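5. Preparing the bench and laying out the blocks

This section covers the shared slotted table, the cardboard sheet and the wooden blocks of the Skurkasetti set. Unpacking and checking the parts list are covered in section 4. If you are using the Tasetti trays instead of loose blocks, do steps 1 through 8 and then go to the tray supplement.

Before you start

You will need the cardboard sheet (part 686), the blocks, a black marker, a ruler, low-tack tape and a dry cloth. Take the sheet out of its tube and leave it under a flat weight for 24 hours. A sheet that still curls at the corners will lift the smaller blocks and should go back under the weight.

Clearing the work area

1. Decide which part of the bench will be the work area. It should be at the front, where you can reach all of it without leaning over anything.

2. Move everything that does not belong to the block set out of the work area. Pipette tip boxes, bottles, small cartons and other odds and ends can stay on the slotted table behind, provided they stand on their own.

3. Stand tall items upright with their full base on the slats. A tip box that overlaps the end of a slat can rock when the table is bumped.

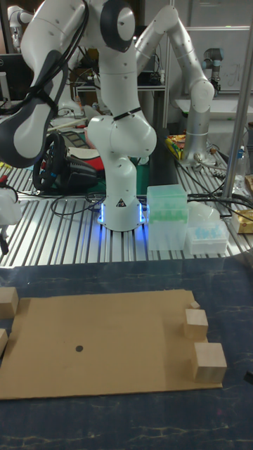

4. Close the lid on any tip box that has one. Open racks may stay open, but keep them away from the cloth and from the dust that comes off cut cardboard.

5. Put food away before you mark out the sheet. Snack bags shed crumbs and grease, and cardboard takes both.

6. Run loose cables along the slotted table and keep them off the work area. Do not tape them to the sheet.

CAUTION: Do not store open bottles behind the work area. Check that every cap is screwed down, including on bottles that look empty.

Note: Boxes kept at the back of the bench should have their labels facing the front. At the Sembiring site this was left out of the first version of the guide and the wrong rack was picked up more than once.

Placing the sheet

7. Wipe the front surface with the dry cloth. Do not use a wet one - moisture left under the cardboard will make it swell in patches.

8. Lay the sheet flat, with the plain side up. Leave a margin of at least 20 mm between the sheet and the front edge of the surface. Press down from the middle toward the corners.

9. Fix each corner with a short piece of low-tack tape. Tape should not reach into the area where blocks will stand.
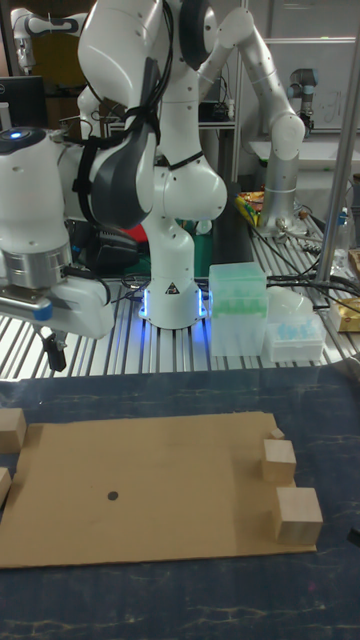
10. Find the center of the sheet with the ruler and mark it with one small dot. Use the marker lightly. A large dot is harder to measure from, and it cannot be rubbed out.

11. If the dot ends up in the wrong place, turn the sheet over and start again from step 8. Crossing out the first dot and adding a second leads to mistakes later.

Setting out the blocks

12. Check each block for splinters and pencil marks. Sand rough corners lightly, with the grain. Do not oil or varnish the blocks.

13. Sort the blocks by size before you place any of them.

14. Set the waiting blocks in a line along one side of the sheet, the smallest at the back and the largest nearest the front. Leave a finger's width between them so that each can be picked up without touching its neighbor.

15. Set the first block to be used near the opposite side. Keep the center dot clear until the exercise begins.

16. Look along the line from the front. Every block should sit flat on one face. If one rocks, turn it to another face, and if it still rocks, replace it with one of the spares.

CAUTION: The smallest blocks are a choking hazard. Count them back into the bag at the end of each session and keep the bag closed.
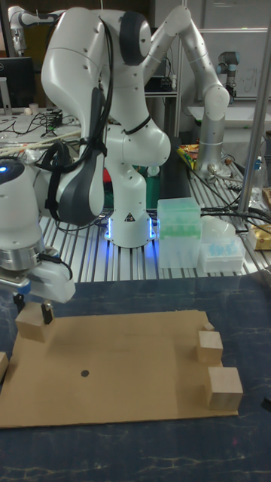
Can the same cardboard sheet be used for more than one session?
A sheet can be reused as long as it lies flat, the dot is still easy to see and there are no dents where the blocks stand. Replace it when any corner has torn or when the surface has gone fuzzy from tape.

Putting away

17. Return the blocks to the bag, largest first.

18. Peel the tape back slowly, keeping it low against the cardboard. Store the sheet flat. Rolling it again will bring the curl back.

19. Wipe down the front surface.

Replacement sheets and single blocks are ordered from Rirenel by part number. Corrections to this section go to Filippos Stamatopoulos, with the step number in the subject line.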